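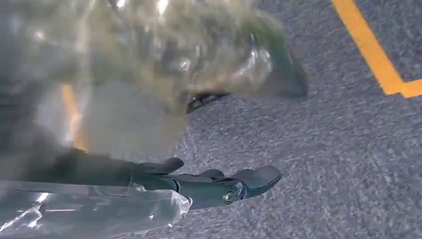 Vikas Mathur writes that the Berner hanging scale in his feed store has been in use since the day it was unpacked, and that he would buy the same one again, though he wishes the hook were a little wider for rope handles.

Berner Hanging Scale, 1000 lb

Sold and serviced by Tratis, Pruduvside

The Berner is a digital crane scale for shops, farms and loading docks where a floor scale takes up too much room. It hangs from a hoist, a beam or a forklift hook and reads loads up to 1000 lb. The housing is cast aluminum with a steel shackle at the top and a swivel hook with a safety latch at the bottom.

Readings show in pounds or kilograms. The display can be read from the floor with the scale hung at normal hoist height. Hold, tare and zero are on the front panel and also on the remote, which comes in the box.

Specifications

Capacity: 1000 lb
Display: LED, red digits
Units: lb, kg
Functions: zero, tare, hold, auto-off
Power: 4 AA batteries (not included)
Warranty: 2 years, parts and labor
Part number: 253

In the box

Scale with shackle and hook
Remote control
Printed manual
Calibration sheet

Use and care

Hang the scale so that it swings freely and the load pulls straight down. Side pulls give a wrong reading and wear the swivel. Let the load settle before pressing hold. Do not leave a load on the hook overnight. Wipe the housing with a damp cloth; do not hose it down. Take the batteries out if the scale will be stored over the winter.

The Berner is not approved for selling goods by weight. If you need a scale that is legal for trade, see the Sisodia line, which comes with its certificate and a sealed calibration switch.

Calibration

Each scale is checked before it ships. We suggest a yearly check after that, or sooner if the scale has been dropped. You can bring it to the counter in Pruduvside or mail it in with the form from the back of the manual. Turnaround is two working days once we have it.

Shipping

In stock. Ships by ground in the original carton. Wider hooks and spare remotes are listed under Accessories.

Price and stock last updated 2022-02-01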